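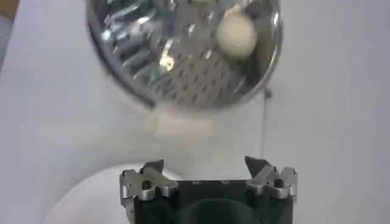
Perforated bowl, one item at the side wall near the rim.

From: Damian Moser
To: Indgate small-appliance list
Subject: Re: Tray perforation and sticking on electric steamers

Heidrun Hubmann wrote:

> I have the notes from September in front of me and I can't reconcile
> two of them. One says the buns are to be placed "over the holes", the
> other says "clear of the vents". On the Lenihan tray those amount to
> the same area. Which one do we follow?
>
> Also, is the lid supposed to be dried between batches? The notes have
> it lying on the table but don't say which side up.
>
> Last point. My buns stick at the rear of the tray and release cleanly
> in the middle. Same dough, same paper, same time. Is this the tray or
> is it me?
>
> Heidrun

Heidrun,

Taking these in order.

1. Placement. Follow "clear of the vents". The small holes and the raised vents do different jobs. The small holes drain condensate and pass steam upward over the whole area. The raised vents pass more steam per opening and stand proud of the surface, so a bun set on top of one gets a dent in the base and a wet spot where the steam hits it. "Over the holes" in the earlier note meant the small ones. I will correct the wording in the Tekau copy. If anyone keeps a printed set, please amend page 2.

2. Lid. Wipe the inside before it goes back on. Drops left on the glass fall as soon as the lid is tilted, and they mark the skin of the bun. As for which side up, I put it down flat beside the pot with the handle on top and a folded cloth underneath if the table matters. Handle down is unstable and I don't recommend it.

Keep the vent holes in the glass open. Flour paste closes them quickly. A toothpick is sufficient.

3. Sticking. Probably neither. Check that the pot is level before blaming the tray. On a sloping counter the water collects at one side and the other side runs dry sooner. On mine a folded card under the base cured it. If it is level and the rear still sticks, turn the tray half a revolution and run the same batch. If the fault moves with the tray, clean the tray. If it stays at the rear, look at how the lid seats.

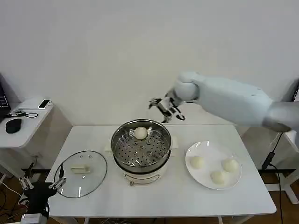

Unloading layout: lid at left, pot in the middle, plate at right, one bun still on the tray.

Regarding layout, since Skirkarmont asked off-list: keep the lid and the plate on opposite sides of the pot. With both on the same side you end up carrying buns over the lid, or the lid over the buns, and in the second case it drips on them. Three buns on a plate that size should be spaced so that they don't touch. Fresh skins bond on contact and tear when separated. A rimmed plate is fine for a short rest, but for anything longer use a rack, as the bases go soggy on china.

Order of unloading matters less than people on this list have claimed. I take the front ones first and the rear one last. It means reaching across the rim for the last one, so switch off at the base beforehand and let the steam clear. The side handles are for moving the pot and should be left alone while it is running.

On quantity, I have not gone above 12 small buns in one load, and that was with a second tier. On a single tray, four of the usual size with space between them is comfortable. They spread more than you expect in the last few minutes.

Water: my measure is 1,000 ml for a full session. I have no figure for a half load and would be glad of one if somebody has a kitchen scale and the patience.

Heidrun, if you repeat the half-turn test, please post the result with the steaming time and the type of paper.

Damian Moser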